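Prosa is looking for people to sort and pack mixed household goods

Location: Osmont, Zirberg street entrance
Type of work: part-time, temporary, with possibility to extend
Start: July
Places: 14

Who we are

Prosa is a small company which receives mixed household goods, checks them, sorts them and packs them again for second use. The goods come to us from house clearances, from closed shops and from families who are moving to another country. In one delivery there can be toys, bottles, small boxes, kitchen things, textiles and many objects for which we first must find a name. Our sorting room is in Osmont, on the ground floor, and in the last season more than 2,000 items passed over our tables.

For the coming season we wish to enlarge the sorting team. We look for people who are patient, who like to have things in order and who do not mind to take the same kind of object in the hand many times in one day.

What you will do

You will work at a table with a bin. The bin is filled with mixed items and you empty it piece by piece. For every item you decide the group where it belongs: soft toys and textiles, containers and bottles, hard goods, or "to be asked". The last group is important for us. If you are not sure, please put the item there and do not guess. Iveta Holub, who leads the sorting room, goes through this group at the end of each shift together with the team.

After sorting you wipe the items which can be wiped, put the soft items in the bags for washing, and write the label. The labels are short: group, shelf number, date. We have 217 shelf places, and in the first week you will surely walk to the wrong one sometimes. It is normal.

Bottles and other containers with something inside must never be opened in the sorting room. They go closed into the blue crate near the door.

The shifts

One shift takes 3 hours. You can choose the morning or the afternoon, but we ask you to stay with the same choice for at least one month, so that the groups know each other. There is a break in the middle of the shift, with tea and coffee in the small kitchen. Please bring your own cup.

What we expect

You can read and write simple English. The labels and the list of groups are in English only.
You can stand for a longer time. A high chair is available at some tables, please tell us in the application if you need one.
You can lift a light bag of textiles.
You tell us in time when you cannot come.

Experience in a shop or in a warehouse is welcome, but it is not a condition. Several of our colleagues came to us after many years at home with the children, and they are among our quickest sorters.

What we offer

Payment by the hour, according to the table which we send you with the invitation.
Work gloves and an apron, which stay with us and are washed by us.
One paid training day before the first shift.
A written confirmation of your work, if you need it for another employer.

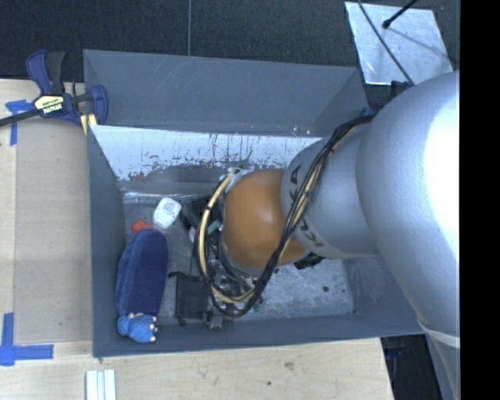

A bin with mixed items on the table: a plush toy in dark blue, a small white bottle and other pieces.

The training day

On the training day you will get to know the room, the tables and the shelves. In the first part Iveta explains the groups with real items. In the second part you sort one bin in a pair, slowly, and you may ask everything. We also practice the labels. Please wear closed shoes and clothes which may become dusty. Lunch is prepared by Ağca, the canteen in the next house, and it is free on this day. If there is something you cannot eat, write it to us before.

How to apply

Send us a short letter, half a page is enough. Please write who you are, if you prefer the morning or the afternoon, and from which day you would be able to start. A photo is not necessary. You can also leave the letter in the mailbox at the entrance, with the note "Sorting room, Iveta Holub".

We answer to every letter. Those who are invited will come for a short talk and a look at the sorting room.

Published: Thursday, December 13, 2018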